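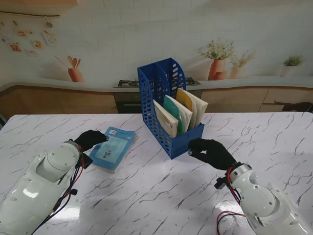 I have wanted to see the inside of a football helmet shop ever since I was a backup safety in high school with a chin strap that never fit, so when Runby put up a sign-up page for its spring open day I had my name on it before lunch. Runby reconditions helmets and shoulder pads for school and club teams, and it also fields its own semi-pro side, the Runby Ots, out of the same building in Fuvdale. You get the shop in the morning and the practice field after lunch. For a person like me that is a pretty great day!

It was March and still cold enough that everybody kept their coats on in the parking lot. There were 13 of us in the early group, mostly high school coaches and equipment people, plus one dad with a kid who asked better questions than any of the grown-ups. Our guide was Laine Kļaviņa, who runs the receiving floor and talks fast, and I spent the first half hour trying to write and walk at the same time.

Receiving is where the season ends. Teams ship their gear in after the last game and it arrives in big mesh sacks, still with tape and mouthguard bits and the remains of award stickers all over it. They take in 3000 helmets over a winter. Every one gets a tag, and the tag follows it through the building: strip the hardware, wash, inspect the shell, sand, paint, new padding, back together. Laine let us hold a shell that had been pulled at inspection for a crack near the ear hole. I passed it along without finding the crack, and so did the coach next to me, and then the kid found it right away.

The paint room was my favorite part. You look in through a window, and the shells go by on pegs, all one school's color at a time. That morning it was a deep maroon, and the shine on them when they come out the far side is something else. Povilas Grīnberga mixes the colors and has a wall of sample chips going back to before he worked there. He told us that the hardest color to match is gold, that every school has its own idea of gold, and that he has had an athletic director drive two hours to stand under his lights and argue over it. (The athletic director won.)

Padding and fitting came next. We all got our heads measured with the calipers, and I learned that I wore the wrong size for three full seasons. I'd like that noted by my old coaches. They showed us how a fit should go, starting with the crown, then the jaw pads, then the chin strap last, and how the skin on your forehead should move with the helmet when somebody twists the face mask. If the helmet slides and the skin stays put, it's too big. I have been going around telling people this for two weeks.

Lunch was chili and cornbread in the loading bay, and very good chili too. I sat with Nevzat Taşdemir, who coaches the offensive line for the Ots, and got a long and wonderful speech about why his guards pull the way they do. He drew it on a paper plate. I still have the plate.

The field is out back, down a gravel path, with one set of bleachers that holds 200 people and a scoreboard that Runby bought used from a college. The Ots were running an open practice, no pads, and it was a much better show than I expected. They ran 11 on 11 for most of an hour. Their quarterback, Ott Siliņa, has a lovely quick release and throws the deep out from the far hash as if it's nothing, and the defense was clearly sick of hearing about it, because on the last series they sent the house on every snap. Lots of yelling. The dad's kid was hoarse.

The thing I'll be watching this season is the two-tight-end stuff. Last year the Ots lived in three-receiver sets and stalled in the red zone over and over, including that ugly home loss to Jonari where they got inside the ten four times and came away with three field goals. On this practice they lined up heavy at least half the time and threw out of it, with the second tight end slipping out late to the flat. Jonari comes back to Fuvdale in the second week and I've already put it on the family calendar.

A few things if you plan to go. The tours fill up, and the morning slot is the one to get, as the paint line shuts down at noon. Wear closed shoes or they won't let you on the shop floor. The bleachers are metal and very cold in March, so bring something to sit on. Austra Sepp at the front desk handles group sign-ups and can tell you when the fall date is set. Parking is free behind the building, but use the second entrance, the first one is for the trucks.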